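Osano abre en Ruststead un servicio de recogida y clasificación de zapatillas de lona

Ruststead, 23 de agosto de 2026

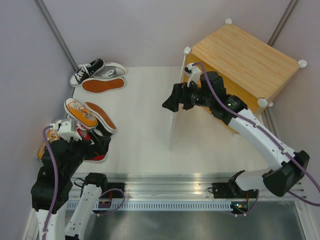
Los clientes de Fetirero pedían desde mayo un punto donde dejar el calzado usado sin tener que atar los pares, según recoge la propia tienda en su buzón de sugerencias.

El servicio admite zapatillas de lona con suela de goma, de cualquier color, y también las sueltas. Cada una se empareja por color, talla y suela antes de guardarse en su caja. En la fase de prueba se recibieron 1774 zapatillas, de las que 301 llegaron sin pareja. Más de 19 comercios han solicitado ya un contenedor.

La entrega es gratuita y se hace en el local 306 del mercado Alhassan. No se aceptan botas ni calzado con la suela despegada. Los cordones deben venir puestos.

Contacto de prensa: Osano, oficina de Ruststead.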